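Relu Mihăilă has been testing narrow woven goods at Nikside for 28 years, and he would like buyers to stop asking him for breaking strength.

"It's the easiest number to get and the least useful," he says. "A strap in service almost never breaks in the middle of the weave. It fails at the stitching, or the hardware, or the dye comes off on somebody's shirt and they throw it out."

The Nikside lab takes samples from weavers and importers, among them Himthorpe, which supplies webbing for bags and badge holders. Last year it logged 483 samples. Most were polyester, with some nylon and a little cotton.

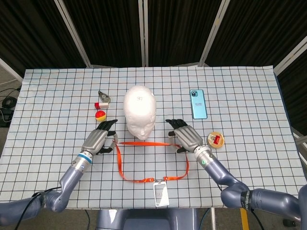

Colorfastness takes up more of Mihăilă's week than any other test. Rubbing is done dry and then wet against undyed cotton, and the stain is graded from 1 to 5 on a gray scale, with 5 meaning no visible transfer. Dark reds and navy give the most trouble in wet rubbing. Brighter shades, such as the orange of a lanyard, are more often sent in for light exposure. "With orange they ask me about fading," he says. "A white cloth behind it is enough to compare shades by eye, but I don't grade by eye alone. We use the instrument as well."

Shrinkage is measured between marks on a conditioned sample, before and after washing. His limit for general use is 2 percent. Above that, a strap sewn to a stable fabric will pucker at the seam.

He is less strict about width. "Weavers worry about it because it's on the drawing. Unless it has to run through a buckle, I let it go."

Mihăilă trained at Bielecka, a ribbon mill, where he learned to judge pick density with a folding magnifier. He still carries one, and he uses it before opening the paperwork that comes with a sample.

Abrasion over an edge is next on his list. The current rig holds one strap at a time, and a second has been ordered from Ornetthorpe. Delivery is set for March.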